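Workshop notebook, Saturday, started after lunch

Slip casting, the Fillia basin, fifth attempt. Writing this down while the plaster is still damp and I am still annoyed.

Attempts one through four are on the shelf by the door, in order, like a family portrait. One cracked at the foot. Two cracked at the foot. Three stuck in the mold and came out as a bucket of scraps. Four came out whole, dried whole, went through the bisque whole, and then slumped in the glaze firing until the rim was shaped like a potato chip. Grigore wants to keep it. He says somebody would pay extra.

Today's slip: the Munro body, new bag, mixed Thursday night and left to sit under a lid. It was thick as pudding this morning. Added deflocculant a few drops at a time with the drill mixer going, waited, added a few more. I overdid it last time and got a slip that poured like milk and cast like wet cardboard, so I stopped early and put up with it being a little slow. Sieved twice. Whoever washed the sieve last left a crust on the underside, and I have a suspect, and the suspect is me.

Mold: the two-piece from the Olano job with the new drain spout cut in. Left half is noticeably drier than the right. It was standing next to the heater and the other half wasn't. I should have waited a day. I poured anyway.

Filled in one go at 1:40, topped up at intervals, drained at 2:35. Wall came out 9 mm on the left and a hair under that on the right, which is what you get for pouring anyway. Left it tipped on the battens to finish draining. There is still a drip line down the inside where I straightened it too soon. It will have to be scraped out when it's leather hard, and that is tomorrow's problem.

Opened at ten to five. Clean release on the left, some persuasion on the right. No crack at the foot that I can see with the flashlight. I have also seen no crack at the foot on two earlier occasions, so I'm not putting much weight on it.

Cut the drain hole with the brass tube, twisting, no pushing. Cut the overflow and promptly dropped the plug of clay down inside the overflow channel. Fished it out with a bent spoke. Twelve minutes of my life.

Drying plan: plastic over the rim, foot left open, up on a slab of the same clay so the two shrink together. The shrinkage slab is Murdo's idea, and he has been telling me to do it since attempt one. It is noted here that he was telling me.

Kiln: the Verer controller threw its thermocouple error again during Wednesday's test. Wiggled the connector and it went away. That is maintenance as practiced in this building. I priced a replacement controller and closed the page at 3000. Will buy a new thermocouple first and see.

To do before bisque: scrape drip line, sponge the rim, weigh it, find the other kiln shelf, stop opening the plastic to look.
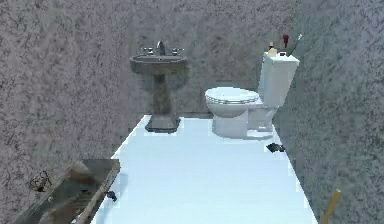

Murdo Pollock wrote in the margin that the right half wants two full days away from the heater before anyone pours in it again, that a slow bisque matters more than the slab does, and that if the foot goes a third time the trouble is in the base thickness and the mold should be recut.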